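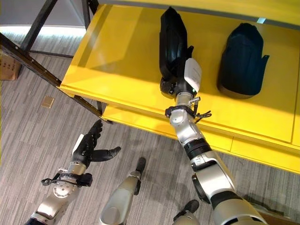
*Right hand closed on one of the two black parts, left hand open and waiting, a strap and cable at each wrist.*

# Fixing a hand that won't let go

So the right hand on our humanoid got stuck shut in October, and I spent way too long on it before I found the cause. I'm writing the fix down in the order I wish I'd done it (the order I really did it in was a mess, and included reinstalling software that had nothing wrong with it).

The symptom goes like this. You send "open," the wrist moves fine, the elbow moves fine, and the fingers just sit there clamped around the part. No grinding. In our log I got fault 211 from the hand controller over and over, and the Arkholm manual only says "finger position not reached." Thanks, Arkholm!

## Before you touch anything

Please don't grab the part and yank. I did, and the fingers twitched open and then snapped shut about an inch from my thumb. The controller was still trying to get to its last target, and me pulling gave it just enough slack to get moving again.

1. Stop the running task from the operator screen.
2. Lower both arms' support until the part in the hand is resting on the table. You don't want it dropping once the grip goes slack.
3. Hit the e-stop and wait for the joint lights to go out.
4. Tell whoever else is in the room that you're working on it. Ruth Cusi once cleared an e-stop from the other side of the shop with my sleeve still in an elbow joint, and we've both been very polite about announcing things ever since.

## Check the wrist cable first

I went straight for the finger tendons. Skip that! Start at the wrist strap, where the hand cable runs under the strap and into the housing.

Turn the wrist slowly by hand through its whole range and watch the cable. On mine, the strap was so tight that the cable had no room to slide, and past a certain angle it tugged on the plug. The hand kept its power and lost its position signal, so it held on for dear life.

Loosen the strap, push the plug in until it clicks, and leave enough slack for a finger to fit under the cable loop. Trim or tape any loose wire ends while you're in there. Then do the other wrist too, even if it's been behaving.

## Getting the part out

With the power still off, peel the fingers back one at a time, starting with the little finger. The thumb goes last. If one feels solid, leave it and use the release screw at the base (4 turns on ours, counterclockwise, and don't lose the washer).

## Bringing it back

Power up with nothing in the hand. Run open and close 5 times with the wrist straight, then again with the wrist turned all the way each direction. If 211 comes back only when it's turned, the cable is still too short or it's damaged inside.

I'd also look at your grip limit. Ours was set to 800 on the Kukico controller, left over from a job with much heavier parts. Vesna Hodžić talked me into cutting it in half, and the hand still picks up everything we give it.

If you swap the cable, redo the finger zeroing before you run a real task. I forgot, and got to do the whole startup twice.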